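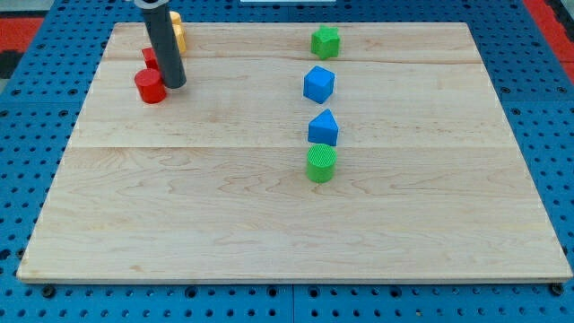 Speaker notes: Flat panels from solid maple
Stedholm workshop day, session 4, Monday afternoon

Slide 1. Title
Wait for the door to close. State the scope: edge-glued maple panels, used as loose work boards on a metal table. No veneer, no sheet goods. Questions at the end, except on grain direction, which people should ask as they come up.

Slide 2. Why a glued-up panel
A single plank wide enough for a work board is expensive and tends to cup. Two or three narrower planks joined along their long edges give the same width with less trouble. Two seams is common at this size. Seams do not weaken the board if the edges were jointed properly — the glue line is normally stronger than the wood next to it.
Pass the Yakubu offcuts around now. Ask for them back before slide 6.

Slide 3. Reading the figure
Maple is pale, cream to honey, and the figure shows more than people expect. Wavy lines and darker swirls mark places where the grain rises and dips. Those are the places where a planer tears out. Mark them in pencil before machining and take lighter passes.
Do not spend long on figure as decoration. Last time this used up ten minutes.

Slide 4. Moisture
Wood moves across the grain and very little along it. For flat-sawn hard maple, a working estimate is 0.35 percent of width for each one-point change in moisture content. On a board 400 mm wide, that is 1.4 mm per point. A three-point swing between summer and winter gives a little over 4 mm.
Write the arithmetic on the whiteboard. Leave it up for slide 7.

Slide 5. Glue-up
Dry-fit first. Hold the joint up to a lamp; if light comes through, go back to the jointer. Clamps alternate above and below the panel. Tighten from the middle outward until a thin, even bead of glue appears. More pressure than that bows the panel.
Scrape the bead when it turns rubbery. Leave the panel in clamps overnight if the shop is cold.
Mention Cluser clamp pads only if someone asks about dents.

Slide 6. Flattening and sanding
Check with a straightedge along both diagonals, then across the seams. Sand at 80, 120, 180 grit. Stop at 180 for a work board; a finer surface lets small parts slide.
Collect the offcuts.

Slide 7. Board on a perforated table
A perforated metal top is good for fixtures and poor for small loose parts, which drop into the holes. A wooden board laid over it gives a closed, softer surface, and the holes left exposed around it are still available for screws.
Three points on mounting:
Do not screw the board down tight at all four corners. Refer back to the 4 mm.
Use one fixed point and slots everywhere else, or stops along two edges.
Check for raised screw heads before laying the board down. One proud head makes it rock.

Slide 8. Finish and wear
Oil or hardwax oil, same number of coats on both faces. Finishing one face only is the usual cause of cupping. The front edge wears first, since sleeves and tools cross it all day, and it can be re-sanded by hand in a few minutes. Squared corners are fine on a fixed table. On a board that gets carried, break the corners slightly.

Slide 9. Oltitmont boards
Shop log at Oltitmont: 2,978 hours of bench use on the first set before any resurfacing. One board was rejected in September for an open seam. The cause was a starved joint from overclamping — return to slide 5 if there is time.

Slide 10. Questions
Likely ones: beech as a substitute (acceptable, moves more), biscuits or dowels (alignment only), board thickness (25 mm finished).
Turn the projector off before unplugging the laptop.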